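First aid cupboard gets a sorting out at Trelley hall

I dropped in on the Trelley community hall one afternoon in October expecting to stay ten minutes, and I left two hours later smelling of hand gel. The hall's first aid cupboard is finally getting sorted! Anyone who has ever gone hunting in there for a Band-Aid during a kids' soccer game will know why I'm so happy.

Valentina Painemal, who runs the after-school club, got the whole thing rolling. She put up a note by the coffee machine asking for $200 to restock, and had $185 of it before I even found my purse (I made up the difference, and yes, I'm bragging a little).

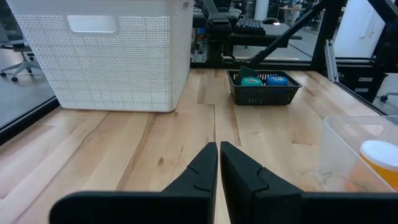
Most of the stock had been living in shopping bags, all jumbled up, and Valentina wanted everything out where people could see it. So it's bins and baskets now, on the big butcher-block table. My favorite is the little black mesh tray with the two rolls of self-stick bandage wrap, one teal and one bright blue, which my daughter would happily wear with no injury whatsoever. Gwenllian Kneath from the walking group says the wrap is what they go through fastest, mostly on ankles, and she'd like it kept near the front. There was some debate about that. The dance class wants the cold packs near the front.

Sorting goes by what you'd grab together. Wraps stay with wraps, jars and bottles get a see-through bin of their own, and the tall stuff goes in the white baskets with the holes in the sides. Dima Fakhoury is writing the labels, and her handwriting is so much better than mine that I was gently moved along to checking dates. 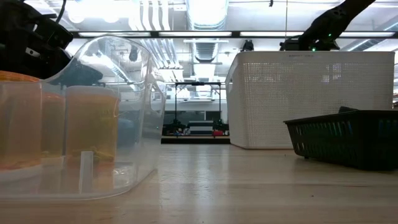
Orange containers standing up in the clear bin, with a white basket farther back on the table.

Still wanted: tweezers, a decent pair of blunt scissors, and small safety pins. Please don't bring opened creams or anybody's old prescriptions, as Valentina can't take them. Drop things at the front desk before 6 p.m. and write "cupboard" on the bag. The list of what goes where will be taped inside the cupboard door once Dima finishes the labels.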